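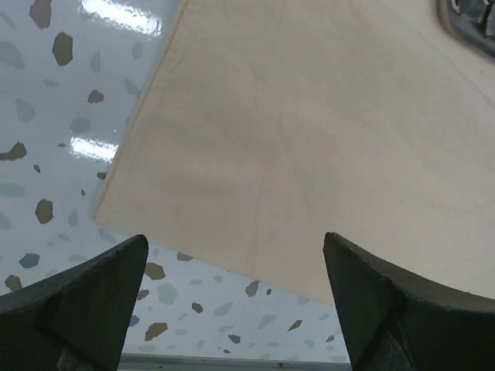

Chae, the first half of term

Posted July 2022
487 shares · 2 comments

I said I would write up the robot club project while I could still remember it, so this covers the first half. Chae is the name of the project and also what everyone calls the arm now, which gets confusing. Giterard is the club. We meet in the design room after classes finish and pack up when Stojan Mladenović, who teaches the electronics unit, wants to go home.

The plan is to get the arm to tidy a craft table. Paper goes to one side, tools go in a tray, and whatever is too big to lift gets left alone. Liya Abera suggested it because she had done a summer of holiday programs and was sick of doing that job herself. We had two other ideas, a chess one and a plant watering one. The chess one needed pieces we didn't have and the watering one worried Stojan.

There are four of us most weeks. Liya does the arm code. Noemí Tlapale looks after the camera and the labels. Ebise Derese made the fingers and keeps remaking them. I write the test sheets and move things around on the table between runs, and I do the blog.

The table was the first problem. It's a white terrazzo pattern with brown and blue chips all through it, and it's shiny. To the wrist camera a brown chip looks a lot like a small object. The overhead lights also leave bright white patches on it, and they shift as the arm moves. Noemí spent two sessions just on that. She tried turning off half the lights, which helped the glare and made everything else worse. In the end she went back to all the lights on and had the program ignore anything that was pure white.

The pale wooden board was easier. It has hardly any grain, so anything dark on it shows up well. The trouble is the edge. From close up the program would find the edge of the board and decide that it was a long thin tool. Liya put in a rule for long straight lines and that fixed most of it. It also meant the arm stopped seeing rulers, so rulers are off the list until October.

Then paper. I had expected paper to be simple — it's flat and it stays where you put it. But two fingers coming straight down have nothing to hold on a flat sheet. Ebise's idea was to come in low at an edge and pinch, and for that the camera has to know where the edge is. With beige paper on a white table you would think that was easy, and on a new sheet it mostly was. On paper with creases in it, the creases and the edges came out much the same in Noemí's program. She ended up labelling folds and edges as separate things by hand.
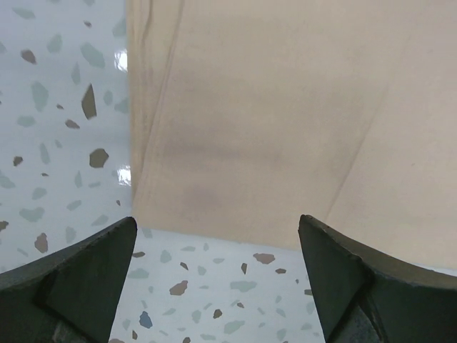 Creased paper on the speckled table, fingers at the near edge.

We now have 1731 labelled pictures from the wrist camera. I did some of the labelling and I would not call it fun, but you can do it with music on. The labels are kept in Stastska, the shared folder program the school uses, and it logs you out if you stop for a drink.

The fingers are on their fourth shape. The first ones were too blunt to get under anything. The second ones snapped. The third ones were good, but they flexed when both tips pressed on the table. The ones we have now are dark green and taper to a point, and they've had a fair bit of wear already, mainly at the tips. Ebise has drawn a fifth set with a rubber pad. She wants to print them at her cousin's place because the queue for the school printer is so long.

We did 92 runs with single objects before we let ourselves try two at a time. I wrote each one down by hand: what the object was, where it was, which way it pointed, and whether it made it to the tray. Tape rolls were the best. Pencils were fine if they lay across the fingers and poor if they pointed at them. Scissors were somewhere in the middle, depending on whether the arm went for the blades or the handles.

Two pairs of scissors is another matter. If the handles overlap, the program sees one big metal thing with four rings. Liya wants to nudge them apart first and look again. Noemí would like to teach it to count the blade tips. I think we'll do the nudge, since we've already got code for moving sideways. 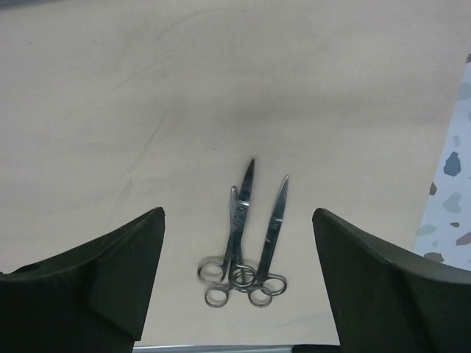 What's left to do

Finish the nudge move. Get the fifth fingers printed and fitted. Redo the test sheet so there's a column for the surface, because I left that out and had to go back and work it out from the pictures.

Tsegereda Tamiru from the Cisis club has offered to come over and run our tests without us in the room. I'm a bit nervous about that because the instructions are mostly in Liya's head. I've started typing them up and so far I have a page and a half, and most of that is how to turn it off.

Share this post
2 comments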